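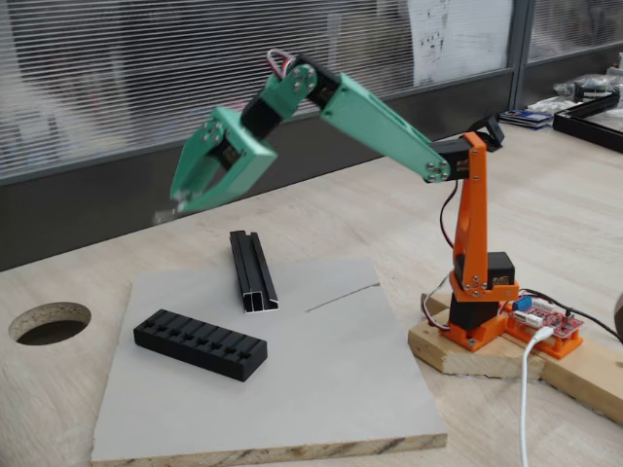
Every time I post a tip about sorting the junk drawer or wiping down a bench, somebody writes in to ask when a machine is going to do it for them. Fair question! I've wanted one since I was old enough to be handed a dust rag. So I've been reading, pestering people and hanging over other people's workbenches, and my short answer is: some chores yes, some chores not for a good while. Take clearing a work surface, the job I hate most in my own garage. A little orange and green arm like this one, with a hobby servo at every joint and a two-tone printed body, has a couple of things to deal with on a gray board, a stubby piece of black aluminum channel and a black block with slots along the top. You or I would scoop up both in one hand while talking on the phone. For an arm, each one is its own puzzle. The channel lies at an angle, so the fingers have to turn to match it, and the slotted block wants a different grip altogether.

My friend Sajib Siriwardena builds small machines for a packing outfit called Gralmont, and he put it to me this way: picking up one thing you know, from a place you know, is old hat. Picking up whatever happens to be there is the hard part. My garage is entirely whatever happens to be there.

So what can you hand over today? Floors, mostly. A robot vacuum does a decent job if you pick up the socks first (and the phone chargers, and the dog's rope toy). I run mine while I'm out and empty the bin every time, even when it doesn't look full. Ours is called Skinner, after the school principal, and he gets stuck under the same armchair every single week. Four bricks under the chair legs fixed that for a while, until my wife saw them.

Folding laundry? Don't hold your breath. Cloth changes shape every time you touch it, and a towel that came out of the dryer inside a pillowcase would defeat most machines I've read about. It nearly defeats me.

Shop-floor chores are further along, I'd say, as long as the parts show up the same way each time. You can borrow that idea at home with no robot at all, and I think it's the best tip on this page:

Give every tool one spot and trace around it with a marker. Machines love a fixed spot and so do tired people.

Put small parts on a plain, flat board in one layer. Anything you can see all at once gets sorted twice as fast, and when you're finished you carry the whole board to the shelf.

Screw wobbly things down. A clamp-on lamp or a little vise behaves much better on a solid block of wood than on a bare tabletop.

Keep cords going one way, off the back if your bench allows it. I've pulled a soldering iron into my lap by its own cord and I don't recommend it.

If you want to tinker with an arm yourself, start with something light and dull, like blocks or bottle caps. Keep glasses well away from it! And keep your fingers out of the joints while it's powered up, because even a small servo can pinch.

I'm saving up for one. I've told the family it's for sorting screws, and I have a coffee can with 19 years of screws in it to prove I'm serious.

Posted 24 March 2021 by Mark Anthony Dela Peña

200 shares
4 comments

Stitwood: I traced my tools on the pegboard last August and my kids put things back now. Well, the hammer.

Bokotach: You're too easy on robot vacuums. Mine ate a shoelace and sulked under the sofa until I tipped it over.

gardengate1221: Can one of those arms do dishes? Asking for my whole household.

Mark Anthony Dela Peña: Plastic cups, maybe, one at a time and very slowly. I wouldn't give it your good plates.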